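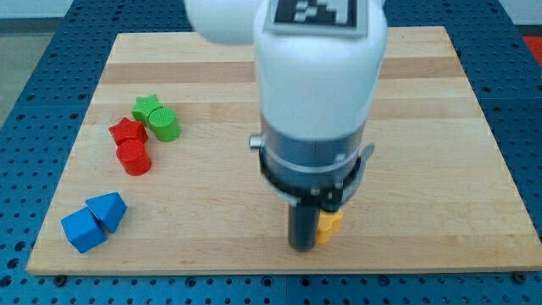 **Arnstead Toy Library Boards > Sorting, Storing, Regretting**

**Thread: Pair by color or pair by shape? (stars and cylinders)**

---

**plinth_and_sons** wrote:

I've inherited the block shelf at the Arnstead toy library and with it an argument I didn't know I was having.

We have the plastic shape blocks, the small chunky ones, stars and cylinders. I lay them out on a wooden board before they get checked back in. My way is a star and a cylinder of the same color next to each other. Green star, green cylinder. Red star, red cylinder. And so on down the board until I reach the end or get bored.

The previous keeper of the shelf left a note taped inside the cupboard door. It says, in capitals, STARS WITH STARS. Underlined twice. The pen went through the paper.

So, which is it? I'd like to settle this before someone draws up a laminated sheet.

---

**marrowfat** wrote:

Color. A missing piece shows up right away. If green has a friend and red has a friend and yellow is standing there with no cylinder, you know what to go look for under the radiator.

Stars with stars gives you a heap of stars. Very festive, tells you nothing.

---

**Hiba Kassab** wrote:

I wrote the note.

The stars go with the stars because the stars don't stack. They lie flat, you can fit them into a shallow tray points-to-gaps, and the lid closes. The cylinders stand up in the deep box. Put one of each in a bag by color and you get a lumpy bag, and then you get 20 lumpy bags, and then you get me with a marker pen at seven in the evening.

I stand by the underlining.

---

**plinth_and_sons** wrote:

Oh. Hello. The shelf looks lovely, by the way.

---

**Hiba Kassab** wrote:

It did.

---

**tuesdaysoup** wrote:

I think you two are arguing about different things. One of you is talking about checking them in and the other is talking about putting them away. Lay out by color, count, then sweep the stars into one box and the cylinders into the other. I do it with the Drasar farm animals (lay out by family, store by size, the hens go in with the ducks and have to make the best of it).

---

**marrowfat** wrote:

That's handling every piece twice.

---

**tuesdaysoup** wrote:

I'm handling every piece twice anyway. The first time is off the floor.

---

**oldgreygantry** wrote:

Which set is it? If it's the Plutberg you should know that the yellow came in two batches, and one batch is closer to mustard. I spent most of a December trying to match up a box of them under a kitchen bulb. Take them to a window. You'll think you're down a yellow when you've got two yellows who aren't speaking.

---

**plinth_and_sons** wrote:

It might be Plutberg, the box lid has been through a lot. The shelf label says 701, which could be a catalog number or could be a cry for help.

The yellow star is always the last one I place. I don't know why. I get the greens down, I get the reds down, and yellow turns up late like it had parking trouble.

---

**marrowfat** wrote:

Yellow's the one they put in their mouths, so it's the one at the bottom of the bag.

---

**Hiba Kassab** wrote:

701 is my shelf code. 7 is the shelf, 01 is the first box on it. There was a list.

---

**plinth_and_sons** wrote:

There is no list.

---

**Hiba Kassab** wrote:

There was a list.

---

**fennimore_b** wrote:

Going to be difficult and say neither. Lay them out in the order they come out of the bag. I've been checking in blocks for years and all this pairing makes people slow and smug. You have a number on the card, you have a number on the board, if they match you're done.

---

**marrowfat** wrote:

And if they match because you're missing a red cylinder and have somebody's spare green star from home?

---

**fennimore_b** wrote:

Then somebody has donated a green star.

---

**marrowfat** wrote:

And pinched a red cylinder!

---

**fennimore_b** wrote:

I prefer to think of it as an exchange program.

---

**tuesdaysoup** wrote:

This did happen to us with the Kanaan bricks. We ran the count-only method for a whole summer. By the end the box had the right number of pieces in it, to the brick, and a third of them were from some other set entirely. One was an eraser. The count was perfect. I have never seen such a perfect count.

---

**oldgreygantry** wrote:

Can I ask about the board itself? Some people use a tray. I went over to a plain wooden board, and my feelings on it are mixed. Good: the colors read well against wood, green and red especially, and a cylinder on its end stays put. Bad: there's no lip. Nudge the table and you're on your knees again. A cylinder on its side is a wheel, and it knows it.

---

**plinth_and_sons** wrote:

Board here too. I like it because you can start on one side and work down, and whatever space you have left is where the strays go. A tray with a lip, the strays collect in the corners and hide behind the rim.

I stand the cylinders up for exactly the reason you give. I put the star down first and then the cylinder right in front of it, touching or nearly. If I leave a gap I start to see the gap as meaning something.

---

**Hiba Kassab** wrote:

If the cylinder is in front of the star you can't see all of the star. I've had one go back out with a chipped point for that reason. A chipped point on a hard plastic star is sharp. Put them side by side.

---

**plinth_and_sons** wrote:

That is annoyingly fair. Side by side from now on.

---

**marrowfat** wrote:

Seconded on the points. Run a thumb around each one while you're at it. Takes no time, and you'll find jam you'd have missed otherwise.

---

**newtothis_nell** wrote:

Hello, reading along with interest. I only have the blocks at home and one child, so no shelf codes. Mine is two and a half and she sorts by shape and gets furious if I put colors together. Is there a right age for color first? I had assumed it came before shape.

---

**tuesdaysoup** wrote:

In my experience they do whichever one you aren't doing. Mine went color, color, color, and then one morning only wanted round ones and looked at a star like it owed him money. I'd leave her to it. If you want a gentle way in, put out one star and one cylinder in the same color, then a second pair in another color, then hand her a third star and wait. She'll either put it with the other stars or ask where its partner is. Both are right.

---

**fennimore_b** wrote:

Or she'll throw it. Also right.

---

**newtothis_nell** wrote:

She threw it. Then she fetched it back and put it with the stars, so I suppose that's a vote for Hiba.

---

**Hiba Kassab** wrote:

Sensible girl.

---

**oldgreygantry** wrote:

On washing, while there are people here who know. I do mine in a mesh bag in warm water with dish soap, then out on a towel. The smooth ones dry in no time. Anything with a textured face holds on to grime and wants an old toothbrush. Does anyone put them through the dishwasher?

---

**marrowfat** wrote:

Top rack, and only the ones I don't like.

---

**tuesdaysoup** wrote:

I did a batch of 200 assorted pieces once, split over the whole afternoon, and one star got down by the heating element and came out as more of a suggestion. Mesh bag for me now.

---

**fennimore_b** wrote:

Did you count it?

---

**tuesdaysoup** wrote:

I counted it as a star. It had been through enough.

---

**plinth_and_sons** wrote:

Right, here's where I've got to, shout if it's wrong:

- Lay out on the board, one color at a time, star and cylinder side by side
- Thumb around the points
- Check yellow by the window before declaring anything lost
- Stars in the shallow tray, cylinders in the deep box, lid on
- Box goes back to 701

I've left the note up. I added a small line in pencil underneath that says "but pair them by color first."

---

**Hiba Kassab** wrote:

I'll accept pencil.

The lid only shuts if the stars go in points-to-gaps. If you're leaning on it, you've done it wrong.

---

**plinth_and_sons** wrote:

I have been leaning on it.

---

**Hiba Kassab** wrote:

I know. I saw the lid.

---

**fennimore_b** wrote:

For the record I'm still against all of this and will be counting out of the bag.

---

**marrowfat** wrote:

For the record there's a red cylinder missing from the last box you checked in.

---

**fennimore_b** wrote:

How many pieces in it?

---

**marrowfat** wrote:

The right number. One of them is a cork.

---

**newtothis_nell** wrote:

Quick one before this drops off the page - does the library lend out single replacement pieces? We're down a cylinder and she's started offering me a bottle cap in its place, quite politely.

---

**plinth_and_sons** wrote:

We have an odds jar. Bring a star in the color you need so I can match it at the window. If it's yellow, bring the star and some patience.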